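Merside Suture Practice Pad, reviewed
Reading time: 2 min

The Merside pad is a single-piece synthetic tissue block for suturing practice. I bought two of them in May to replace a set of Plimby pads that had hardened in storage. The price was 70 dollars for the pair, with no thread or needles included. Both have now been through enough sessions to say where they hold up and where they don't.

The surface is pale and smooth, with very little texture. Contrast with dark braided suture is excellent. A loose tail is easy to follow across the pad at any magnification, which matters when the working end and the free end lie close together. Contrast with a bare steel needle is weaker, and under strong light the needle is best tracked by the bright line along its outer curve.

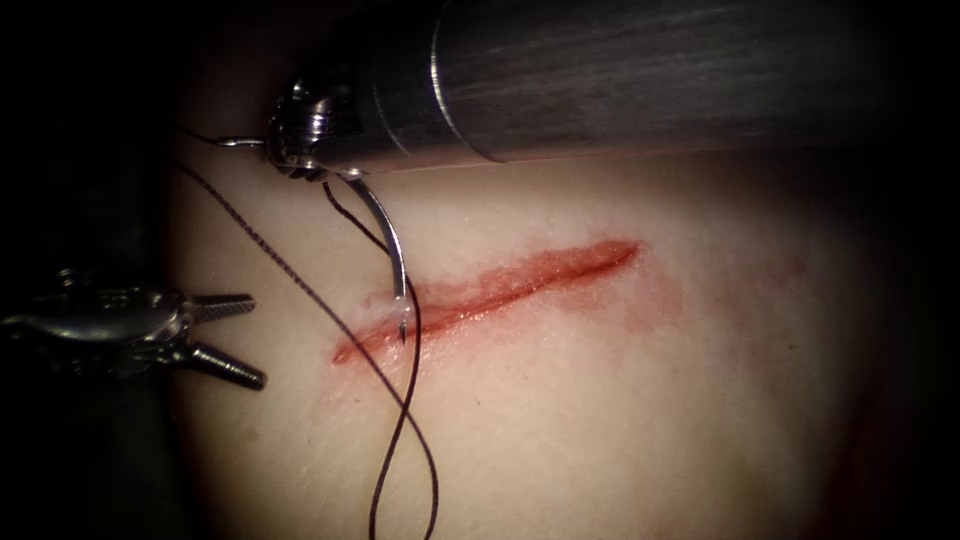 Entry resistance is moderate and consistent from one end of a wound to the other. A curved needle should go in with the point close to perpendicular to the surface and then be rotated along its own arc. If it is pushed straight, the top layer lifts and leaves a small tuft beside the puncture. The Plimby pads did this less, but they also tore sooner. On the Merside, a torn bite usually comes from placing the stitch too near the wound edge, and a wider bite fixes it.

The manual claims 3,000 needle passes per pad. I can't confirm that. Difa's log would be the place to look, so I asked Dzifa Asante for hers: she retired one pad after 50 closures, with the middle third of the wound too ragged to hold tension and both ends still usable.

Staining is the main complaint. Red fluid applied to a cut does not stay in the channel. It spreads over the surface on either side in an uneven streak, and cleaning takes off only part of it. For timing drills this is harmless. For anyone grading bite distance from the wound edge, the blotches hide the line being measured from. 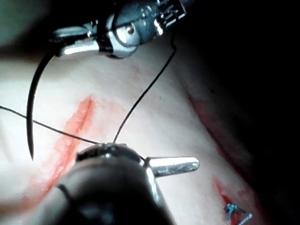

Thread drag is low. A braided strand pulls across the surface without snagging, and slack can be taken up slowly with no visible movement of the pad. The base is less convincing. It slides on a bare bench, and Carter Turcotte's fix of a damp cloth underneath works better than the adhesive strips in the box.

Against the Kolář pad, the Merside is softer and closes with less force. The Stodura is firmer than either and suits knot work more than needle work.

Rating: 4 out of 5 for needle driving, 3 out of 5 for anything that depends on a clean wound edge. Replacement pads are sold singly, without the base.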